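Print this thread | E-mail this thread

Felt for a card table: glue it down or leave it loose?

ridgeline_pat
May 17, 2025
Hi all, long-time reader, first post in a while. I'm finally redoing the old card table my aunt left us. The top had a burgundy vinyl on it that was cracked all the way through, so that's gone, and I want to put green cloth on for our game nights (pinochle mostly, and the kids are getting into dominoes). My question is whether to glue it or just stretch it and staple underneath. I've read both and everybody sounds very sure of themselves! Budget is small. The Kasteck speed cloth everyone raves about would run me more than the table is worth, so I was looking at the plain Gernari wool blend.

tumbleweed88
Staple. Don't glue. I glued mine with spray adhesive the first time and every single bubble showed up a week later, and when I pulled it off it took half the backing foam with it. Stapled the second one and when it got grubby I had it off in an evening.

ridgeline_pat
Thanks! Do you put foam under it? The top is bare plywood right now and cards are a pain to pick up off anything hard.

tumbleweed88
Yes, thin closed-cell stuff. Thick foam feels fancy but drinks tip over on it. Ask me how I know.

Morningdove
I'm going to be the odd one out and say don't attach it at all. We've played on a loose cloth for years. It gets a few wrinkles, sure, but you smooth it with your hand before you deal and you're done. When we're finished it gets folded up and the table goes back to being a table – homework, taxes, whatever. I've got one from Ninh that has been through the wash more times than I want to think about and it's still fine. The creases never really come out of it, but they don't bother the cards any.

boxcar_willa
Creases drive me up the wall. The dominoes catch on them and then the whole train goes crooked and somebody accuses somebody of bumping the table.

Morningdove
Iron it, then! Low heat, damp towel over the top.

boxcar_willa
I am not ironing a tablecloth so my brother-in-law can lose at dominoes on it.

oldmill_deuce
Couple of things from someone who has done too many of these. Green shows everything. Chalk, flour, candle wax, the pale rub marks you get where people drag chips back and forth in the same spot. If your crowd snacks at the table, think about a darker color, or get a second piece and swap them. I did a navy one last October and it hides a lot more.

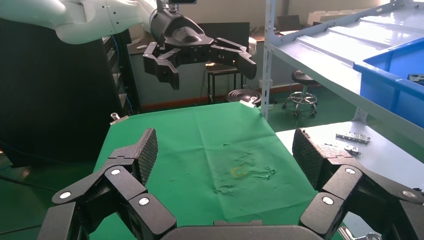 Second thing, buy more than you think. You want enough to wrap the edge and still have something to grab while you pull. I start with one staple in the middle of each side and work out to the corners, turning the table as I go. I got through 673 staples on a big octagon once (the box held 1,000 and I was curious, so I counted what was left). A square card table won't take anywhere near that.

ridgeline_pat
Ha, okay, that makes me feel better about the box of 600 in the garage. What do you do about the corners? Mine are rounded.

oldmill_deuce
Lots of tiny pleats underneath. Pull, fold, staple, move over a finger's width, do it again. It looks awful from below and perfectly smooth from the top.

fennel_and_fog
Disagree on the dark color, sorry! Half our group is over seventy and on navy they can't tell the spades from the clubs in the evening. Green is easy on the eyes and I'd put up with the scuffs. A soft clothes brush takes most of it out anyway. Brush one direction only, and don't use water on wool or you'll have a ring forever.

tumbleweed88
Seconding the brush. I'd skip the sticky lint rollers, they left mine tacky.

quarterpast
Has anyone tried the Matau neoprene mats? I paid 200 for one and I go back and forth on it. Cards slide great and it rolls up, but it smelled like a tire shop for a month and the edge has started to curl.

Morningdove
Tried one at a friend's house. Loved the slide, hated the smell. For that money I could have had a pile of loose cloths.

quarterpast
Yeah. Yeah, I know.

ridgeline_pat
Okay, here's where I've landed. Green Gernari, thin foam, stapled, with extra yardage for when I mess up a corner. And I'm saving the offcut to throw over the kitchen table when we have too many people for one game, so Morningdove gets a partial win. Will report back once it's on.

Morningdove
I'll take it!

boxcar_willa
Get a staple puller too. You'll want one by the second corner.

Print this thread | E-mail this thread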